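Home | Courses | Handouts | Search

Grenstead Automation Program
February, by the course staff

Unit 2: Budgeting a Picking Cell

The purchase price of the arm is only one line. List bins, clamps, cabling and the gripper separately, and request quotes from both Desurov and Katent.

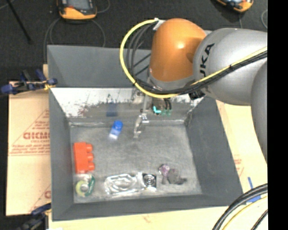

Fig. 1. Arm and gripper at a bin of mixed items.

Allow $300 for replacement hoses and $59 for each spare bin. Draft budgets are due Tuesday.

Related
Unit 1: Floor Space
Shehu Lease Worksheet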